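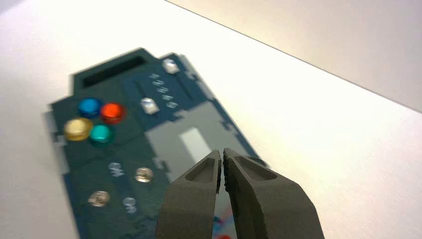 Karthikeyan Krishnan asked for the finger check to come before the height check, as a worn fingertip throws off the height value. The steps below follow that order.

4.3 Setting the gripper height over the board

Do this after every finger change and every 3,000 cycles.

1. Set the cell to Manual and keep speed at 7 percent.
2. Wipe the tabletop and lay the test board flat, components up.
3. Check both fingertips for chips. Clear any dirt from the teeth on the inner edge with a dry brush.
4. Close the fingers until a narrow gap remains.
5. Jog the gripper over a bare part of the board and lower it in small steps. Stop at 3 mm above the surface - use the feeler block, not the wrist camera view.
6. Press Store Height on the Brornier pendant.
7. Raise the arm and repeat step 5. If the two values differ, tighten the finger screws and start again from step 4.

CAUTION: Do not lower the gripper over the round buttons. They stand higher than the board and can be crushed.

Note: The wrist camera looks at the board from an angle. Fine print may look blurred at this height. Focus is set in section 4.4.

Write the stored value in the cell log.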